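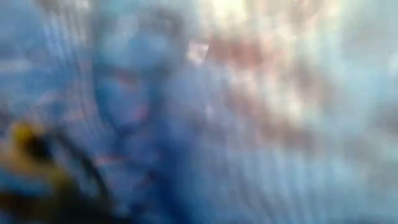
Kapitel 3
Warum wir vergessen, was wir gerade gelernt haben

Als ich mit 26 mein erstes Seminar gab, war ich furchtbar stolz auf meine Folien. Alles drin, alles farbig, alle nickten! Eine Woche später fragte ich nach dem Unterschied zwischen Arbeitsgedächtnis und Langzeitgedächtnis — und sah in lauter freundliche, leere Gesichter. Damals hielt ich das für mein persönliches Versagen (ein bisschen war es das wohl auch). Heute beginne ich mit dieser Geschichte am liebsten das Kapitel über das Vergessen.

Hermann Ebbinghaus hat im 19. Jahrhundert sinnlose Silben auswendig gelernt und dann geprüft, wie viel davon nach Minuten, Stunden und Tagen noch übrig war. Versuchsperson war er selbst, und beneidet habe ich ihn darum nie. Seine Kurve fällt am Anfang steil ab und wird dann immer flacher. Wenn ihr also am Abend nach der Vorlesung das Gefühl habt, die Hälfte sei schon weg, seid ihr in guter Gesellschaft.

Meine Kollegin Anca Dumitrescu stellt ihren Studierenden an dieser Stelle gern eine gemeine Frage: Ist das Gelernte verschwunden, oder kommt ihr bloß nicht mehr dran? Darüber streiten wir beide seit Jahren in der Mensa, und ganz einig werden wir uns vermutlich nie. Ihr kennt das ja, ein Name liegt einem auf der Zunge, man gibt auf, und beim Zähneputzen ist er plötzlich wieder da. Gespeichert war er also die ganze Zeit.

In diesem Kapitel schauen wir uns zuerst den Spurenzerfall an, danach die Interferenz, also das gegenseitige Stören ähnlicher Inhalte. Zum Schluss geht es um Abrufreize und um verteiltes Üben, und da wird es für eure eigene Prüfungsvorbereitung richtig praktisch!

Bevor ihr weiterlest
Schreibt aus dem Kopf auf, was ihr vom vorigen Kapitel noch wisst. Bitte nicht zurückblättern! Legt den Zettel beiseite, wir brauchen ihn in Abschnitt 3 wieder.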